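November 18, 2018
Paper shop, Mercado Street
Batch 2737, abaca and cotton rag, second try at the thin sheet

Starting point
Same fiber as last time, the Trernley abaca half-stuff plus cotton rag from the bin of old sheets. 320 g dry weight total, a quarter of it rag. Soaked overnight in the gray tub. The rag was cut smaller than before and still had seams in it, which I should have trimmed. Picked out what thread I could by hand before loading.

Room was 73 F at the start and the windows were shut. Felts from the last batch were stiff along one side, so I rinsed them again and rolled them in a towel.

Beating
Loaded the Stulov slowly, rag first with the roll up high. Lowered it after the rag had opened out and then added abaca a handful at a time. It balled up once by the backfall. Stopped, cleared it with the paddle, started again. If you use the Stulov this week, listen for a knock on the left side. It went away when I backed off the roll a half turn, but I don't like it. The bearing cap wants a look.

Took jar samples as the beat went on. The early ones had visible clumps when held to the window. The last one was even, with a few long strands of thread, all from the seams I think. Stopped there. I would have gone longer for a crisper sheet but the shrinkage on batch one was bad and I wanted to see the difference.

Left the pulp to drain in the mesh bag while I made room. We need a side table next to the press, low enough to couch onto without lifting the mould over the edge. The plastic one has a ribbed base and round white tube legs. Check that they are snug before putting wet felts on it.
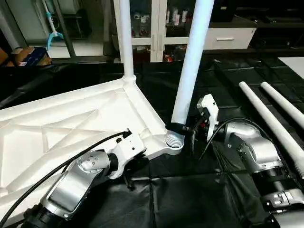
Sizing
Split the pulp in two buckets. Bucket A has nothing added. Bucket B got Plernuvance internal size at 2 percent of dry fiber, thinned in cool water and stirred in by hand. The jug is near the end and what is left is thick at the bottom, so shake it hard before measuring. Order more, the small jug is fine.

Let B sit through lunch. No foam to speak of. A did the same as always.

Sheet forming
Small mould, deckle with the brass corners. The vat was too thick for the first few pulls and the sheets came out heavy in the middle. Added water until the mould drained in one slow breath and kept to that. Had to top up from the bucket after every other sheet to hold the thickness.

A couched cleanly. B stuck to the mould at the near corner on several pulls, always the same corner. I think the mould face is sagging there and the size has nothing to do with it. Will try the other mould with what is left of B.

Thread showed up in a few sheets from both buckets. Put those at the bottom of the stack. They will do for test strips.

Keep the rinse cups out of the pulp area. There was a bit of dried fiber in the measuring water and it ended up as a lump in one sheet. 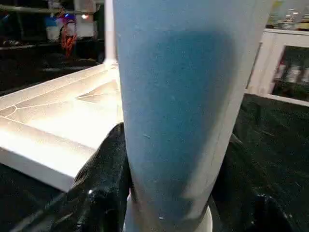

Pale blue cylinder, tapered, with scuffs and two small white specks.

Pressing and drying
Pressed A and B as separate posts, same time for each. A went on the boards, B between blotters with the fan on low. I know that changes two things at once. There weren't enough boards for both.

To do
Ink test, A against B, once they are flat. Use the same pen.
Measure shrinkage on the marked sheets. Batch one numbers are on the May page.
Stulov bearing cap.
Restretch the mould face, near corner.
Leftover B is in the fridge, lid taped, labeled. Use it or toss it by next weekend.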